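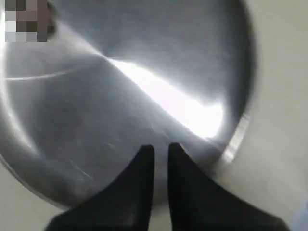
Chapter 3
Lids, Pans and Clean Metal

Draft notes for the course, N. Antunes. Read before the first kitchen session.

Start with the metal. Most of what you handle in a working kitchen is stainless steel, and most students never look at it closely. They wipe it, stack it, move on.

Brushed steel has a grain. Fine lines, all from the finishing belt. Wipe along them, not across. On a round piece the grain can run straight or in circles, so check first. Tilt it under a lamp and the reflection will show you.

Same lamp, second job: inspection. Grease dulls the shine in patches. Dried water leaves rings. Fine scratches show as thin pale marks and are mostly harmless, but note them. Deep ones hold food. Run a fingernail over, if it catches, set the piece aside.

Rims next. The rim is where dirt stays. A rolled edge can trap water under the curl, and a stacked lid that went away damp will smell by morning. Dry the rim seperately, with a second cloth.

What you need for this chapter:
Two lint-free cloths
Mild dish soap, no bleach
A soft nylon pad
A desk lamp you can move

No steel wool. Not even the fine kind.

At the Castillo kitchen, where these excercises were first tried, more than 800 lids and pans went through the sink in April. Nuno Antunes kept the log. 177 came back for a second wash, mostly rims. Table 3.1 has the breakdown by type of piece.

Key terms: grain, satin finish, rolled rim, glare check, water spot.

Section 3.1 covers washing. Section 3.2 drying and stacking. Bring one lid from home, any size, unpolished.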